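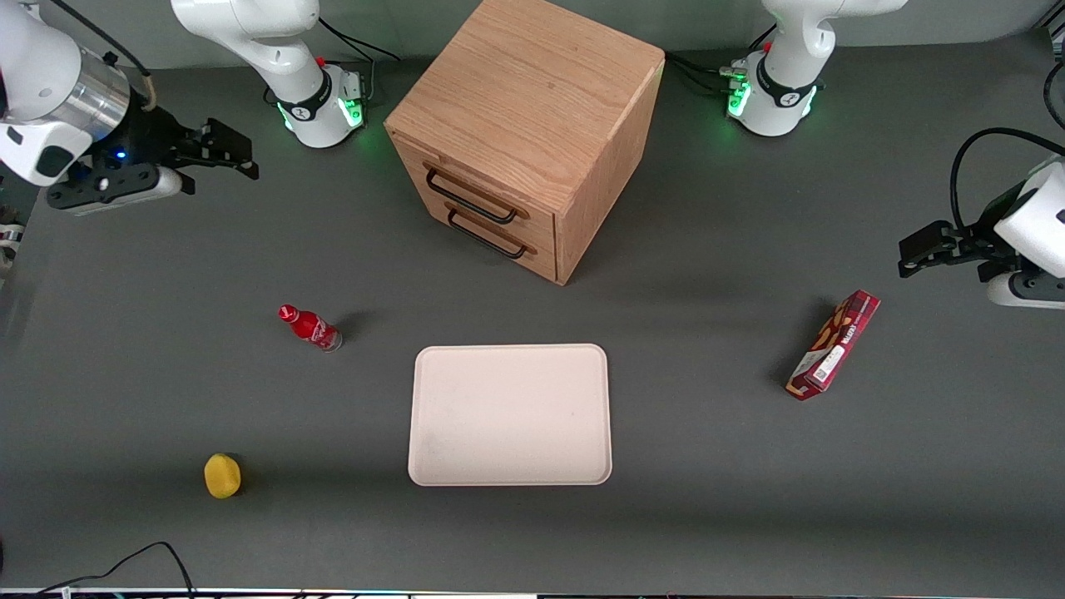
Two arms, both drawers closed, and a bottle and a snack box on the table at Toka.

I spent a February morning driving robot arms by remote control, and I came away convinced that more people should get a turn at it. Engineers, sure, but also packers, cooks, nurses, anyone whose hands know things they have never had to put into words!

Try explaining how you open a drawer. You hook the handle, you pull, and somewhere in there your wrist gives a little so the cabinet doesn't come along for the ride. I have opened drawers all my life and had never noticed the wrist part until I had to do it through a gripper with two fingers. My first 20 tries were awful. Then something clicked, and I was grinning like a kid.

Valentin Royer, who runs the sessions, wants up to 600 demonstrations of a task before he trains anything on it. I used to think of that number as drudgery. Now I think of it as craft – and I'd argue the clumsy runs deserve a place next to the smooth ones. A person who fumbles a bottle and recovers is teaching the part that matters most in a real kitchen or stockroom.

Some of my friends in the field say simulation will make all this handwork unnecessary. Maybe for some jobs. But a simulated drawer only sticks if somebody thought to make it stick, and the people who know how drawers stick are mostly not writing simulators. Put them at the controls, pay them properly for it, and ask them afterward what felt wrong.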